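Hukitz data collection, weekly meeting
2022-03-31
Minutes, rough. Fix anything I got wrong.

1. Last minutes
Approved, no changes.

2. Where we are
Target for the office set is 3000 demos by end of July. We have 990 in the store, nearly 200 of those not checked yet. Checking is the slow part now, recording is fine. Agreed: no new task types until the backlog is under 70.

3. Rejects
Most common causes, same as last time: tracking lost during fast turns, fingers closed before the start beep, clip stopped too early. Rovdale set has a lot of the last one. Ask them to hold still a moment after letting go before pressing stop. Instruction sheet to be reworded, short version, one page.

4. Desk tasks
Long talk on this. Fisico wants tidy desks so the first training run is easier. Torvik side says the model will fall over the first time it sees a real office. Settled on leaving rooms as they are and moving only the object for the task. Mouse first, then papers. Vary the starting spot, people keep coming in from the same side. Start with fingers open, every time.

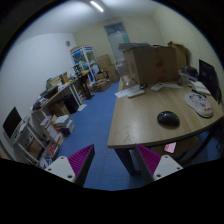
Fig. 1. Desk task, fingers open, mouse near the front of the desk.

Lighting: want the same tasks with ceiling light on and off. Not decided how many of each. Back to this next time.

5. File names
Two sites still using the old pattern. Script breaks on spaces. Old clips get renamed in one go, dont do it by hand.

6. Storage
Upload from Torvik very slow, drives by mail until the line is sorted. Keep local copies untill the checksum comes back.

Actions
- Reword instruction sheet (Hukitz)
- Clear unchecked clips (Hukitz, Fisico)
- Rename script (Torvik)
- Resend short-stop clips list (Rovdale)

AOB: spare finger pads, order more. Next meeting same time, same link.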